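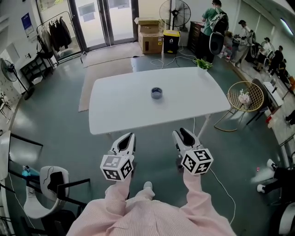 How to Mark Out a Shared Room with Floor Tape

Posted 4/28/26 by Ginette Grewal

A shared workroom drifts. The table moves a little toward the window every week, the bin ends up wherever the last person needed it, and the fan gets parked in front of the door. Tape on the floor fixes most of this. It costs very little, it can be done in an afternoon, and it comes up again if you change your mind.

These instructions are for a painted or sealed hard floor. Carpet needs a different product and I don't cover it.

What you need

One roll of cloth or vinyl floor tape, 2 inches wide
A second color if you plan to mark cable routes
Tape measure
Chalk or a soft pencil
Utility knife or sharp scissors
Broom, mop, bucket, mild dish soap
A dry rag
A plastic scraper or an old gift card

Pick a tape color that stands out from the floor. On gray or green paint, dark blue shows up well and does not look like a hazard warning. Save yellow and black stripes for places where someone could get hurt. White looks good for a week and then shows every shoe mark.

Avoid duct tape. It leaves a gum that is hard to get off paint. Masking tape is fine for a trial layout but tears within days under foot traffic.

Step 1: Test the tape

Stick a short strip in a corner nobody looks at. Leave it for 5 days, then peel it slowly. If paint comes up with it, the floor was not sealed properly and you should stop there. If you get a sticky line but no paint, wipe it with soapy water and see if that clears it. I use the McIver low-tack vinyl at our place in Tamton and it came off clean.

Step 2: Decide what gets a mark

Do not mark everything. A floor with tape around every object is confusing and people stop reading it. In most rooms these are enough:

The main table. Mark the corners only.
The trash bin.
Pedestal fans, which are always being dragged around.
The swing area of any door.
One clear walking lane from the entrance to the back of the room.

Storage boxes should not get a mark. Once a stack of cardboard has an official spot it will stay there until December. Unpack the boxes, flatten them, and take them out before you start.

Plants and loose chairs don't need one either. People move chairs, and they should.

Step 3: Lay it out dry

Put the furniture where you want it before you clean. Sit at the table. Walk the lane with your arms full. Open the door all the way. If there is a doormat, check that the door clears it and that the mat isn't half inside the walking lane.

Leave at least 37 inches for the lane if you can. That lets two people pass without turning sideways. Fongchan Sitthichai, who shares our room, wanted it wider, and we got the extra space by turning the clothing rack so its short end faced out.

Live with the layout for a day or two. Then mark the corners of each item lightly with chalk.

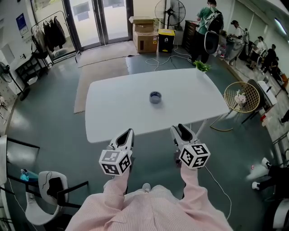 Step 4: Clear and clean

Move the furniture off its marks, a section at a time. Sweep, then mop with a little dish soap in warm water. Rinse with plain water. Soap film is the main reason tape lifts early.

Let the floor dry completely. Overnight is best. A fan pointed low across the floor helps if you have to do it the same day. Mopping takes some of the chalk with it, so touch up the marks before you put the tape down.

Step 5: Tape the table corners

Each corner gets an L made of two strips. Cut them all to the same length first. Ours are 5 inches, and anything shorter tends to get kicked up.

If your tabletop has rounded corners, or if the legs are set in from the edge, don't try to follow the top. Mark the legs. Set the L against the outside of each foot so it stays visible with the table in place. Press the strips down from the middle toward the ends.

Overlap the two strips at the corner and cut through both layers with one light pass of the knife. Peel away the scraps. Go easy, since a deep cut will score the paint.

Step 6: Bin and fans

For a bin, tape a simple square slightly bigger than the base. For a round fan base, also use a square. Curves made from straight tape wrinkle and collect dirt.

Put the fan square close enough to an outlet that the cord runs along the wall. If the fan has to stand away from the wall, its cord counts as a cable and goes in the next step.

Step 7: Cables

Loose cables on the floor are what people trip on, especially thin white ones. Gather the slack first, coil it, and tie it with a hook-and-loop strap. Route what is left along the wall or under the table.

Where a low-voltage cable has to cross open floor, cross at a right angle to the lane and use a proper cable cover. The Stometari snap-down kind is easy to open later. Run a strip of your second color on each side. Do not tape directly over power cords.

Step 8: Finish

Rub every strip hard with the scraper, edges most of all. Keep the furniture off the tape until the next morning if possible.

Upkeep

Check the ends when you sweep. Replace a lifted strip instead of pressing it back down, because dirt has already gotten under it. Keep the leftover roll in the room where people can find it. Our friends at Jurngate hang theirs on a nail by the light switch.

To remove old tape, warm it with a hair dryer on low and pull it back flat against itself.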